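Chapter 4
How a House Keeps Its Heat

By the end of this chapter you should be able to explain why some rooms feel colder than the thermometer says, tell the difference between a draught and a cold surface, and make a sensible first guess at where the warmth in a building is going.

Let us begin with a winter's evening, because that is when most of us start to care about walls. Imagine you have come home to Vetosthorpe in January, the heating has been on since four o'clock, and the dial in the hall claims that all is well. And yet you sit down with your tea and within ten minutes you are looking for a blanket. Are you imagining it? You are not, and the dial isn't lying to you either. It is measuring the air, while your body is paying attention to a good deal more than that – the cold window behind your chair, the bare floor under your feet, the little river of chilly air that slides down the glass and across your ankles.

Warmth leaves a room in several ways at once, and it helps to picture the plainest sort of room you can, with hard floors, flat walls and a long cupboard at the back.
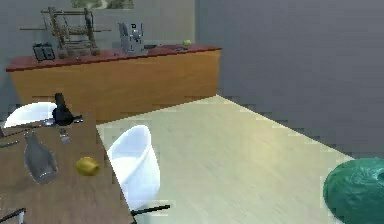 Now, heat always travels from the warmer place to the cooler one, and it is wonderfully patient about it. It passes through solid things, such as brick and plaster, by what we call conduction. It is carried about by moving air, which is convection. And it leaps straight across a gap from a warm surface to a cooler one, with no need of air at all, and that is radiation. You met all three in Chapter 2, so if the words feel a bit rusty, do go back and have another look before you carry on (there is no shame in it, and the drawing of the saucepan is worth a second visit).

We shall follow two houses through this chapter. The first is a terraced cottage in Wokeck, with thick stone walls and neighbours on both sides. The second stands by itself on the hill at Kunmont, and has newer walls, bigger windows and a great deal of wind. In one heating season the cottage used 2811 units of gas and the hill house used almost 685 more. You might like to stop here and write down why you think that was, before you read any further. Keep your answer somewhere safe, as we shall want it again in Section 4.3.

Most people's first thought is the roof, and it is a good one, for warm air rises and a thin loft lets a lot of heat away. Floors come in for much less attention. A solid floor laid straight on the ground can draw warmth from a room all winter long, slowly and steadily, and people who would never dream of leaving a window open will put up with it for years.
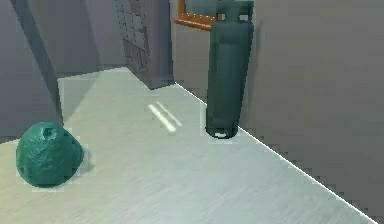
One reader of the first edition wrote to say that her own floor had been the culprit all along: "We blamed the windows for two winters, and then we put down a thick rug and cork underneath, and my feet stopped aching by the end of the week." Her letter makes a useful point about comfort. The air in her sitting room may have been hardly any warmer than before, but her feet were no longer losing heat to a cold surface, and so the whole room felt kinder.

Before you start Section 4.1, walk slowly round a room at home on a cool evening. Rest the back of your hand on an outside wall, then an inside one, then the floor, and jot down which felt coldest. Bring your notes to the first exercise.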